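Zesier Bench Procurement Record: README

Version 4. Maintained by Felicja Witkowska, Equipment Planning Office, Sethi Laboratories.

Purpose

This record supports the budgeting of one tabletop manipulation bench and its replacement parts. It is intended for colleagues preparing a capital request for a second bench. It does not cover software licences or staff time, both of which are held in the departmental plan.

Contents

items.csv lists each purchase line with supplier, unit price and lead time in working days. spares.csv lists consumable parts, including rod tools, collars and printed blocks. quotes/ holds supplier quotations from Rendico and Darisau, 44 files in total. Prices are in pounds sterling and exclude VAT.

Work on the bench consists of contact tasks with a rod tool and small coloured plastic blocks on a raised wooden board. The perforated table was bought separately from the arm and appears on its own line in items.csv.
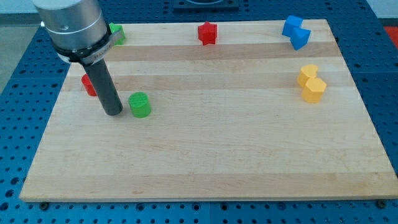
Should the table and the arm be ordered together?
They should be ordered separately, with the table first. Its delivery took 32 working days, and the arm could not be commissioned until the table had been levelled.

Budget notes

Any single line above £1,000 requires a second quotation before approval. Blocks and boards fall well below this limit and may be charged to the general consumables account. Requests for the next financial year must reach Hina Mughal by the end of July.

Known gaps

Carriage charges are missing from the earliest Darisau quotations. The service contract is shown at its first-year price only, and later years should be confirmed with the supplier.

Contact

Corrections to the price files should be sent to Azra Tomić.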